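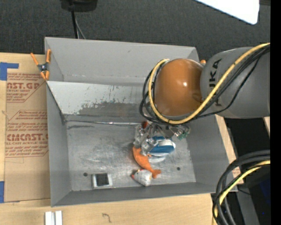
Posted by Kairys

Hard water in Olstead: questions I keep getting

Is the water here really that hard?
Yes. Look inside any kettle in town. Ours needs descaling every three weeks and we only use it for tea.

Is it bad for you?
I've seen nothing to make me think so. Most of the leaflets that hint otherwise come with an order form on the back. If you are on a low-salt diet, ask your doctor before you drink softened water, and keep one tap in the house on the ordinary supply.

Do the clip-on magnets work?
I had a Retix on the pipe for five months. The scale in the kettle looked the same to me at the end as it did at the start. The makers say the scale "changes form" and wipes off more easily. Maybe it does. I was wiping just as hard. One house isn't a proper test, but they are the ones asking for the money, so I'd like to see theirs.

What about the electronic ones with a coil of wire?
Same question to ask: what was measured, and by whom? A graph with no numbers up the side is a drawing. My neighbours swear by their Grilteck, but they put it in the same week as a new boiler and a new shower head.

So what does work?
A proper softener that uses salt takes the hardness out, and you can check it with a cheap test strip. It also costs a fair bit, takes up a cupboard and wants feeding with salt for ever. Whether that's worth it depends on how much you mind the white marks on the shower screen.

A salesman tested my tap water and it went cloudy. Should I worry?
No. He added drops that are meant to do that in hard water. It shows you have hard water, and you knew that when he rang the bell. Ask him to leave the quote with you. If the price is only good for today, let it go.

Will a softener pay for itself?
I've been quoted savings on soap, on gas, on towels and once on clothes "lasting longer". I added up what we spend on soap and washing powder in a year and it wouldn't cover the salt. There may be something in the gas claim if your boiler is badly scaled - I couldn't put a figure on it and I don't trust people who can.

Are jug filters any good?
For tea, yes, while the cartridge is fresh. Ours was finished after four weeks, well before the little light said so.

Vinegar or citric acid for the kettle?
Citric acid. It's cheap, and the kitchen doesn't smell of chips afterwards. Keep either of them off marble and other natural stone.

Do you get paid by any of these firms?
No. I paid for the Retix, and I asked for my money back in October. Still waiting.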